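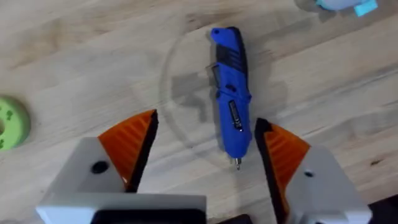 16 October 2023

Reading workshop, notes on the draft of "The Lamp at Portela" (children's mystery, ages eight to 12).

Finished the second reading this morning. Chapters one to four hold well. The brother and sister arrive in Cemdale and the missing lamp is mentioned already on page two – good, keep it there.

The problem is chapter five. Old Mr. Gredden explains the whole robbery in one speech, about 2,000 words. Capucine read it aloud to the group and the children started to talk among themselves before she was at the half. I would cut it to 100 words and let the girl find the rest in the ferry book.

Fiorella does not agree. She likes the speech and says the clues are too thin without it. We will try both versions next time.

Small things:
– the dog is called Grilteo in chapter two and Griltio in chapter six
– the ferry runs "only in June" but the school has already started
– who has the second key?

To do: ask Capucine for her marked pages, type the short version of five.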